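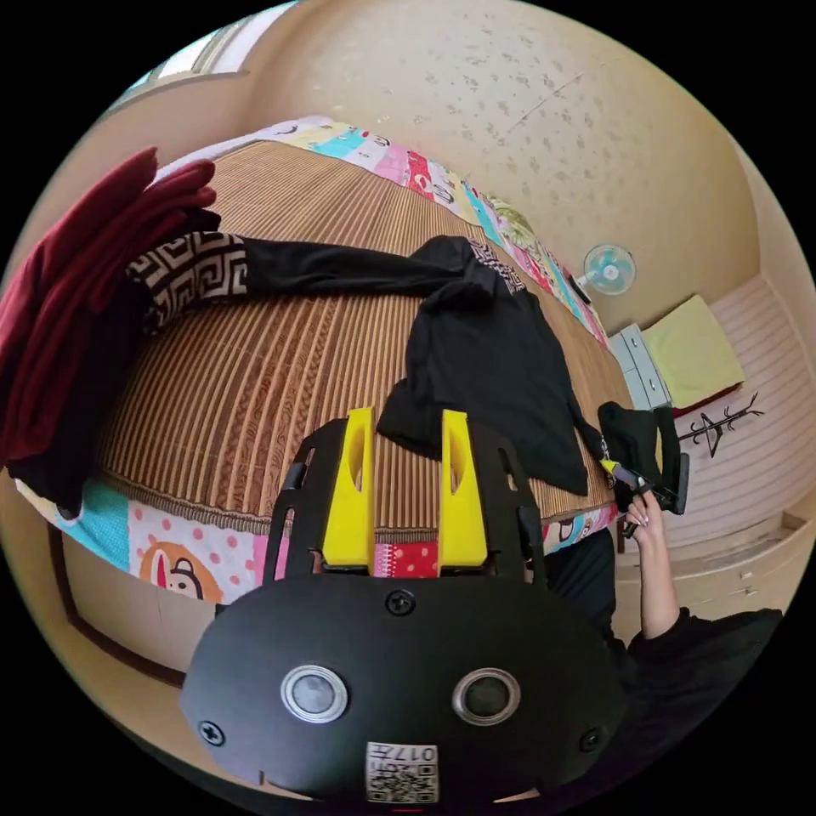 Yellow fingers on a black frame.

The Vimside clothing swap is back in December, in the hall on Sleiman Street. Doors open at 3 p.m. Bring up to 15 clean items. 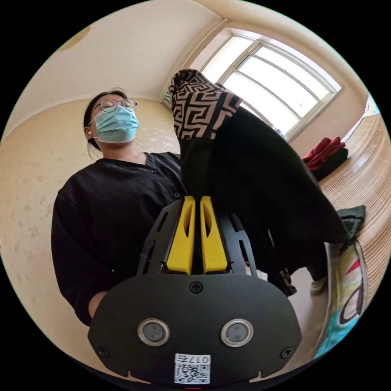

Coats go fastest, so come early if you need one. Last year 2538 pieces changed hands – Sawsan Khoury kept the tally.
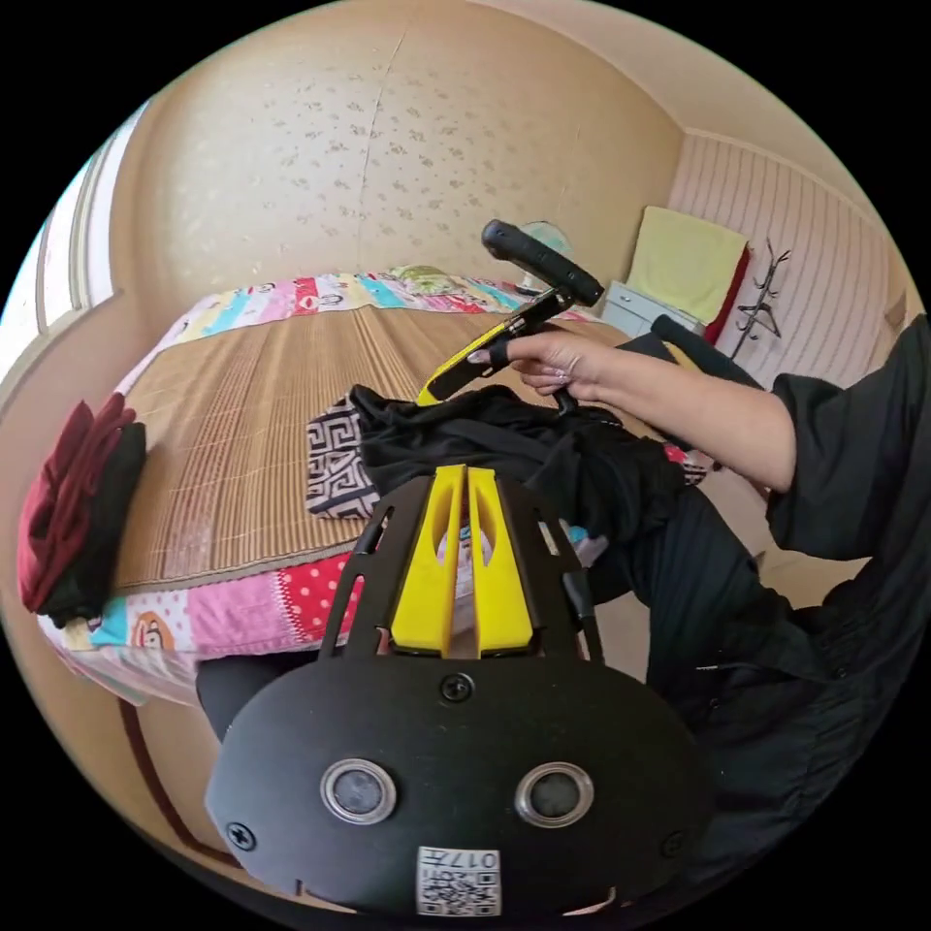 A woven mat across the bed.

Children's shoes are short again this year. Please tie pairs together.

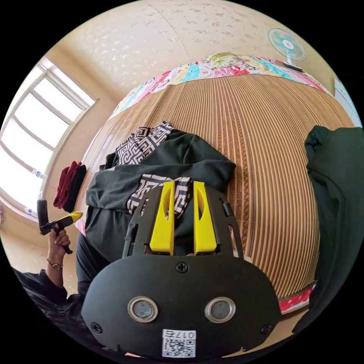

Anything left at closing goes to the Kunham shelter. Parking is behind the library.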